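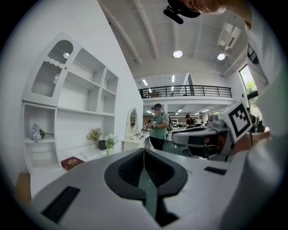 Photo: Bereket Assefa

Home Repair > Cabinets and Built-ins > Glass

Replacing ribbed frosted glass in an arched cabinet door

Bereket Assefa
Posted 06/06/2018

I need advice on reglazing a door in a white built-in. The cabinet is the tall one at the left of the photo, and the door is the upper one with the arched top. The glass is ribbed and frosted, and the door has a scalloped white trim around the glass.

The pane has a crack starting at the bottom corner on the hinge side. It runs 3 inches up, along one of the ribs, and has not moved in a month. The door still closes normally.

What I know so far:

The cabinet was installed by a local shop, Rinetti, which has closed. The job sheet taped inside the lower cupboard lists the door as number 1101 and gives no glass thickness or pattern name. On the inside of the door the glass is held by a flexible plastic bead pressed into a groove. There is no putty. The scalloped trim is on the outside and appears to be glued. I would like to leave it alone, as one of the scallops already has a hairline at the joint and the paint is bridging it.

What I need to know:

Can the pane come out from the back without disturbing the trim?

How do I measure the arch for a glass shop? The bead hides the edge of the glass.

Is there a way to match the ribs? A flat frosted pane would be cheaper, but it would look wrong next to the rest of the cabinet.

The door is 31 inches tall at the center of the arch, measured on the outside of the wood. The built-in is in a large shared workspace, so I would prefer a method that doesn't put fumes in the room for a day.

Nirnell
Reply marked as helpful

If the glass is held by a bead in a groove at the back, it comes out from the back. The outside trim should not be involved.

Take the door off first. Mark the hinge positions with pencil, support the door, and remove the screws on the cabinet side. Lay it face down on a folded blanket thick enough that the scallops don't carry the weight. Put strips of masking tape across the crack on both sides before you touch the bead. Wear gloves and eye protection.

Start at a bottom corner, where the bead usually has a cut end. Lift it with a plastic putty knife and pull it along the groove slowly. Old bead gets brittle, and the piece in the arch is the one that tends to snap. Buy new bead with the same groove width before you begin.

For the arch, don't give the shop a radius. Few cabinet arches are a true part of a circle. With the glass out, lay stiff cardboard in the recess and trace the opening, then cut the template 1/16 inch smaller all the way around. Test it in the door. Write FRONT on one face and draw an arrow for the direction of the ribs. The shop will cut to the template.

For the ribs, measure across ten of them and divide. That spacing is what a glass supplier will ask for. Check which face is textured, too. Ribbed glass is usually smooth on one side, and the frosting may be on either. Take the largest broken piece with you if the pane doesn't survive.

Measure the thickness at the bare edge with a caliper. If the new pane is thicker than the old one, the bead may not seat.

Bastos

I paid $50 for a smaller one, square top. Arch will be more. Ask if they have offcuts.

You could also put clear tape on the crack and leave it. Mine sat like that until March.

Cirnora

Agree with Nirnell on the template. Two additions.

Before you lift anything, run a fingernail along the line where the glass meets the wood on the outside. If the door was painted after glazing, the paint will be holding the pane. Score it with a fresh blade held flat against the glass, or it will pull chips off the inner edge of the trim.

I would not leave the crack taped on a door at that height if people work near it. Tape is fine until the new pane arrives, with the door off and the shelves open in the meantime.

The hairline in the scallop can be filled with paintable acrylic caulk and touched up with a small brush. Low odor, and you can handle it the same day.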